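On Keeping a Household Inventory

It has been my practice for several years to maintain a written inventory of the contents of my home. I first drew one up at the request of an insurer, following a burst pipe in the flat above, and I found the exercise so unpleasant and so useful that I have repeated it every October since. Several readers of this blog have written to ask how the work is carried out. The following account sets out the method as it stands at present, together with certain matters on which I have changed my mind.

The inventory is kept in a ruled notebook of the Sandley type, with a second copy typed and stored at my sister's address. Each room has its own section. Within a section, entries are made in the order in which one would meet the objects when walking clockwise from the door. I recommend this arrangement over an alphabetical one. Mrs Theresia Strebel, who was for many years responsible for the stock books of a furniture depository, advised me on the point, and her view was that a list which does not follow the room will never be checked against it.

Each entry records the object, the year of purchase where known, the price paid and the present condition. Receipts are placed in an envelope at the back of the notebook. I do not record items which cost less than 30 pounds when new, with the exception of tools, which are easily lent and easily forgotten. Kitchen goods are entered by the shelf and not by the piece.

Books presented the greatest difficulty. In the first year I attempted to enter every volume by author and title, and abandoned the attempt at entry 203, having reached the end of the hall. The present rule is that a book is listed separately only if it would be troublesome to replace. The remainder are given as a single line for each bookcase. Mr Ashraful Siriwardena has objected in correspondence that a single line is of no use to a person who wishes to know whether he already owns a given book. The objection is fair, but it concerns a catalogue, and a catalogue is a separate undertaking for which I do not have the evenings.

A word should be said on valuation. It is customary to enter the price of a new replacement, and most policies are written on that basis. For older pieces this produces odd results. The Perkov sideboard in my dining room was bought second-hand, and no new piece of the same kind is made. I obtained a written opinion from Ms Polyxeni Stamatopoulos, who restores cabinets, and she placed the figure at 700 pounds. That opinion is now in the envelope. Readers with similar pieces are advised to obtain something on paper and to renew it from time to time.

Storage outside the home must also be included. For some years I kept a number of boxes at a unit in Sarkberg and omitted them from the list entirely, on the mistaken view that they were covered by the operator. They were not. The boxes have now been brought back, opened and entered, and a good part of their contents has been given away. I travelled there with Mr Shivam Semwal, who was kind enough to drive.

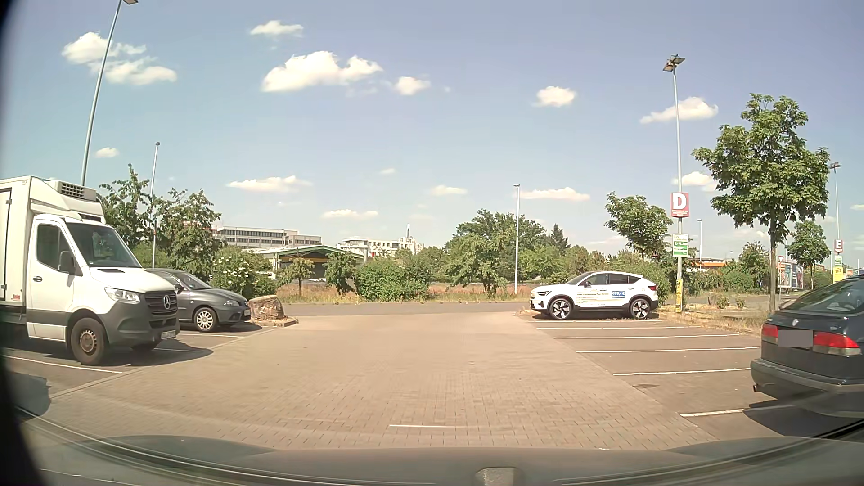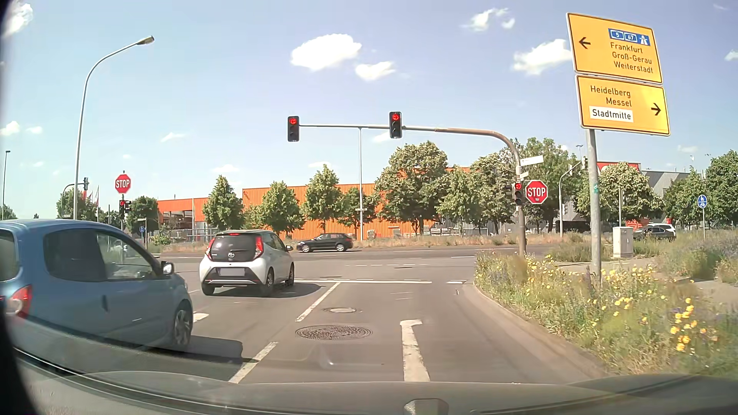 The giving away deserves its own rule. An object which leaves the house is struck through with a single line, and the name of the recipient is written in the margin. It should not be erased. In the second year I rubbed out a Tzanetos lamp, and some months afterwards spent most of a morning searching the cupboards for it. A struck entry would have told me at once that it had gone to Miss Yolanda Achterberg, who still has it and reports that the switch has become stiff.

The annual check takes two days, starting at 8 in the morning while the light is good. I take the rooms in the same order each time and finish with the loft, where the entries are fewest and the labels least reliable. Corrections are made in red. Where a page has become difficult to read, it is copied out afresh and the old page retained.

I have been asked whether the whole might be kept on a telephone. It might. I have tried two such arrangements and returned to the notebook on both occasions, chiefly on account of the typing. Readers who type more readily than I do may well prefer it, and I should be glad to hear how they deal with the envelope.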